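The Jar and the Bowl

Two plain pieces of kitchenware, and why I think every kitchen should start with them
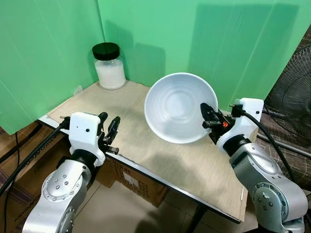

A lidded glass jar and a big white bowl, on a light wood-grain surface.

I moved into the apartment on Brondlow Street with two suitcases, a mattress and a box of kitchen things that I had packed at midnight in a very bad mood. When I opened the box it held eleven wooden spoons, a fish kettle and a lemon squeezer. No bowl. No jar for anything. I ate cereal out of a saucepan for most of a week, and I remember standing at the counter pouring rice from a torn bag into a coffee mug and thinking that I had got something badly wrong.

So I went out and bought a jar and a bowl, and I have been slightly in love with both of them ever since.

Let me start with the jar. A clear glass one with a screw lid, nothing on it, no chalkboard label, no wire clasp. I know the clasp kind is prettier! I had four of them once and the rubber rings went stiff, and then the ants arrived. A screw lid goes on with one turn of the wrist and you can feel when it's shut. If you cook with floury hands or a phone tucked under your chin, that matters a lot.

And clear glass is a joy. You open the cupboard and there it all is - the rice, the sugar, the salt, the last sad inch of couscous. I used to keep everything in tins, and I bought sugar four times in one spring. With glass, I shop less and cook more, and I get a small lift every time I fill one up. Pour until the grains come to just under the shoulder and stop there. You want a little air below the lid so you can get a scoop in without sending half of it over the counter.

There is the old problem of telling one white grain from another. From across the room, sugar and rice can look much alike, and salt and sugar are worse. I have made the salted custard. My fix is a strip of masking tape on the bottom of the jar with the name written in pencil, which keeps the front clean and peels off when the jar changes jobs. My sister puts her labels on the lids, then swaps the lids by mistake, and we have had words.

Where the jar lives is worth a minute's thought too. Mine goes at the back of the counter, tucked into the corner, out of reach of elbows. Corners are wasted in most kitchens. They collect bills and dead batteries. Put a tall jar there and the corner suddenly has a purpose, and the whole front of the counter opens up for work.

Now the bowl, which is the part I have been looking forward to.

Get a big one. Bigger than you think, and then a size up from that. White, ceramic, glossy on the inside. A glossy glaze wipes clean in seconds and dough lets go of it without a fight. White is good for washing things in, because you can see the grit from the spinach and the cloudiness coming off the rice, and you know when you're done. It's also the color that makes a plain tomato salad look like you meant it.

I'm very fond of ridges. A lot of ceramic bowls have rings running around the inside, and for years I took them for decoration. Then I started rinsing rice in one and found I liked the slight drag under my fingers as I swished the grains about. It may do nothing at all for the rice. I enjoy it anyway, and I'd enjoy it on a Tuesday night with the radio on more than I'd enjoy most restaurants.

A flat base is the other thing to look for. Tilt the bowl in the shop and look down into it. If the bottom is a proper flat circle, a whisk has somewhere to go, and so does a ball of dough. Round-bottomed bowls skate around when you beat eggs in them, and you end up hugging the thing to your ribs like a runaway pet.

You don't have to spend much. Povero, where I found my bowl, sells seconds from the back of the shop, and mine has a pinhole in the glaze near the foot that I've grown attached to. Himatska has heavier ones with a thicker rim, lovely for anyone who likes to carry a bowl one-handed from sink to stove. I tried three and nearly bought all three. For jars, Navaratnam has a whole wall of them, lids included, and they'll sell you a spare lid on its own (so few places do, and a lid is always the first thing to go).

The pair of them together will get you through a surprising amount of cooking. My standard weeknight goes like this. Jar down from the corner, lid off, scoop 800 grams of rice into the bowl when the whole family is coming and far less when it's me. Cover with cold water, swirl, tip, repeat until I'm bored. Drain it, cook it, and while it's cooking dry the bowl with a towel and use it for the salad. Then it goes to the table. One bowl, three jobs, and one thing to wash up at the end.

Make sure that bowl is properly dry before you go anywhere near the jar again, by the way. A wet scoop is the enemy. One damp spoonful and your sugar sets into a rock that you'll be chipping at until June.

Tipping is a skill, too. Get a firm hold on the rim and lean the bowl slowly, with your free hand cupped under the low side to catch strays. I lost a good deal of rice down the sink before I learned to slow down.

As for looks, I've come around to giving these things some color to stand against. I painted the wall behind my counter a bright green last year, after a long wobble over samples, and I'd do it again tomorrow. White ceramic against strong green is so cheerful! Pale wood underneath warms it up, and if you haven't got pale wood, a wood-patterned covering does very nicely and costs next to nothing. Keep the rest plain. The jar and the bowl have enough going on with the light moving over them.

I do own more than this now. The fish kettle is still here, and I've used it twice. There are 5 jars these days, lined up by height, and a second bowl that nests in the first. But when friends move into a first place and ask what to get, I turn up with a jar full of rice under one arm and a bowl under the other, and we have dinner sitting on the floor.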